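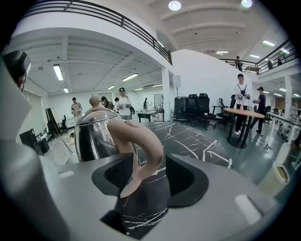

Tridton hand-held gripper kit: a long review

Posted 7 March 2026, in Teaching tools

I have spent most of the past month picking up kettles for a living, and I have opinions about it.

The Tridton kit is one of the new crop of hand-held grippers for collecting manipulation demonstrations. You hold the thing, you do the chore, the camera on it records what the fingers saw, and later a policy learns to do the same chore on an arm that was never in the room. The appeal over teleoperation is obvious to anyone who has tried to pour water through a leader-follower rig with lag. The appeal over bare-handed video is that the fingers in the recording are the fingers on the robot, so you skip the grim business of mapping five digits onto two.

Our lab bought a pair. My supervisor, Hendrik Visser, signed the purchase order with the expression of a man who had already paid for the Andton set last year and remembered how that went.

What it's like to use

Heavier than it looks. After an hour your forearm starts writing letters of complaint. The trigger has a decent travel and you can feel your way into a grasp, something I could never say of the Andton, where the fingers were either open or committed. The black jaw pads are wedge-shaped and do well on cups, boxes and anything with a flat side. A polished steel kettle is another matter. Go for the handle and it's fine. Go for the body and you'll be learning about friction at first hand.

The kettle was my choice of test object, and I stand by it. It has a curved handle, a little knob on the lid, a spout that has to point the right way, and a mirror finish that shows the camera a bent version of the entire room. If your visual encoder has a weakness for shiny things you want to find out early, before you've promised anybody a demo.

The result, such as it is

We ran the comparison everybody runs. Two sets of demonstrations, same task (grasp the kettle by the handle, lift, set it down on a marked spot), same policy, same training recipe. One set was collected in a single quiet room by one careful person, me. The other was collected all over the place by whoever could be talked into it, in offices, kitchens and an open hall with people milling about in the background.

The careful set came to 4000 demonstrations. The messy one came to 3594 after we threw out the duds. We then tested each policy over 20 trials in a kitchen neither had seen.

The messy set won, and it wasn't close. My policy had learned the kettle beautifully, along with the precise colour of my bench. In the new kitchen it reached for a patch of counter with great confidence. The other one missed now and then but it kept looking at the kettle. I've read the papers that say scene variety beats tidy repetition, and I believed them, and it still stung a bit to be the control group.

Twenty trials on one kettle is not a law of nature. We'll run the same thing with mugs before anyone writes it up.

Where the kit falls down

Tracking. The pose estimate is solid while the camera has texture to hold on to, and goes wandering when you push the gripper deep into a cupboard. Plain glossy surfaces upset it too. Most of our discarded demonstrations died this way, and the software tells you so only at the processing stage, by which time your helper has gone home. A simple warning light would fix this. Whitlock's recorder has a beep, and I used to make fun of the beep.

Calibration takes two people or one person with a clamp. The manual says otherwise. The manual is an optimist.

Charging is by a proprietary cable, and we received one cable for a pair of grippers.

Support has been good — I wrote to them about the dropped tracking and got a proper reply with a config file attached, which helped somewhat.

Should you buy it?

If you have an arm that takes the matching fingers, yes. If you're on the older Pulbridge wrist you'll need an adapter, and ours arrived with the bolt pattern rotated, so check before you sign for it. Budget for a spare cable and for grip tape. And hand the thing to as many different people as will take it, including the ones who hold it wrong.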